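2022-05-15

I have worked on the carrier board the whole day and my eyes are tired, but I want to write it down before I forget the order of things.

The new module from Flesby came in its antistatic bag with one page of paper. The page says which connector is row A and which is row B, and that is all. For the rest you must have the long manual, and the long manual is for the revision before. I did not know this in the morning. I lost two hours because of it.

First the power. The Bundent board gives 12 volts and also the standby voltage, and the module started with both. It did not start with 12 volts alone, although the manual says it should. I measured at the pins, I changed the cable, I measured again. Then I found the small jumper near the battery holder, which must be closed if there is no standby. It was open. I closed it and the module started. I wrote this on a piece of paper and put it inside the box, so the next person will find it, and probably the next person is me.

After this I set up the serial console. The text came with wrong characters at first, then I corrected the speed and it was good to read. The BIOS found the memory and the SATA disk, but it showed only one of the two network ports. I still don't know if the second port is disabled in the BIOS or if the lane goes to a different place on our board. Shanthi drew the schematic in December and she remembers it better than I do. I have sent her a message with the page number.

In the afternoon I ran the boot test. It restarts the module, waits until the system is up, writes one line in the log and restarts again. The plan is 2,000 restarts. At number 154 it stopped and stayed with a black screen. I waited 10 minutes and nothing came. I took the power away and gave it back, and it started normally, as if nothing happened. This is the kind of error I like the least. If a thing is broken, I can repair it. If it is broken one time in many, I must sit and wait for it.

I started the test from zero with the console log saved to a file, so at least I will have the last lines when it stops. My feeling says it is the memory training, because the module was quite warm. But I had this feeling also with the Nirnatness board last year, and there it was a bad solder point under the connector.

The heat spreader has to be looked at too. The gap pad is thicker than the drawing says, and when I tighten the screws, the module bends a little in the middle. I loosened them by half a turn. Tomorrow I will ask Munshi if they have the thinner pad in stock. I would like also to know the price for small quantities.

I ate late and cold, next to the keyboard. 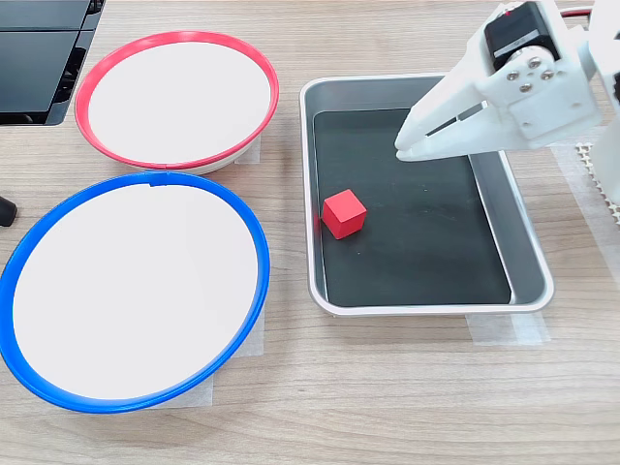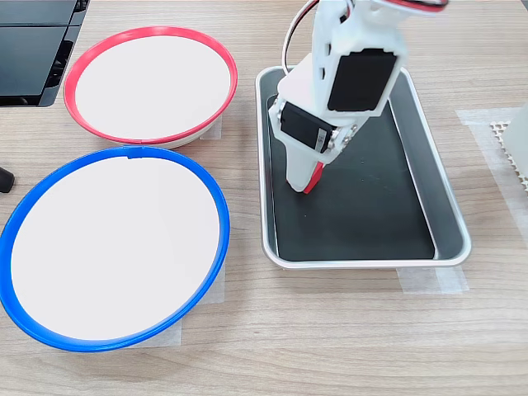
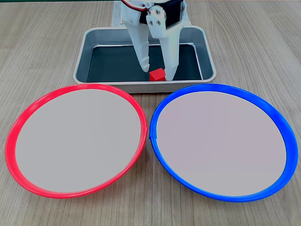 Rafsan Wanigasekara wrote back in the evening that I should not trust the memory idea yet. In his opinion I should first fix the memory speed one step lower in the BIOS and let the test run over night, and if it stops again in the same place of the log, then look at the reset line with the oscilloscope. He also asked which BIOS version I have. I had to get up and read it from the start screen, and it is older than the one he uses, so maybe I will do the update before everything else.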